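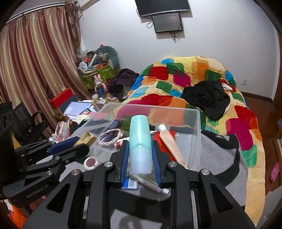
Las almohadillas se cambian por pareja, nunca una sola, insistió una voz del grupo visitante antes de que concluyera la presentación, y añadió que en su planta habían perdido un turno entero por no respetar esa norma. El personal técnico de Prurix le dio la razón y modificó sobre la marcha el orden del recorrido para comenzar por el puesto de mantenimiento.

La visita a las instalaciones de Prurix, celebrada el 29 de marzo de 2021, tuvo por objeto conocer la puesta a punto de la célula de manipulación Nellico, destinada a la preparación de pedidos de artículos de uso doméstico y de higiene personal. La delegación de Wokwood estuvo integrada por 9 asistentes.

La célula consta de un brazo, una pinza de dos dedos y una bandeja de entrada en la que los artículos llegan sin ordenar. Según la documentación entregada, el catálogo de ensayo comprende 489 referencias, de las cuales 284 se consideran de agarre difícil por su forma o por la escasa rigidez del envase. Los frascos de plástico se toman en posición vertical, por el cuerpo y con la apertura ajustada previamente.

El protocolo de revisión se efectúa al inicio de cada turno. Con el equipo sin tensión, se limpian las almohadillas con un paño que no deje pelusa, se examinan los bordes y se comprueba el apriete de los tornillos del bastidor. A continuación se cierra la pinza en vacío y se verifica el paralelismo de los dedos. La sustitución exige repetir el calibrado de cierre, operación que los técnicos completaron ante los asistentes en 5 minutos.

Se planteó asimismo la cuestión de los repuestos. El suministro corresponde a Tokgöz, con entregas mensuales, y Prurix reconoció que el plazo resulta insuficiente en periodos de mayor actividad. Está prevista una revisión de las existencias mínimas en mayo.

La delegación solicitó copia de la hoja de calibrado y del registro de averías. La primera se facilitó al término de la visita; el segundo queda pendiente de envío.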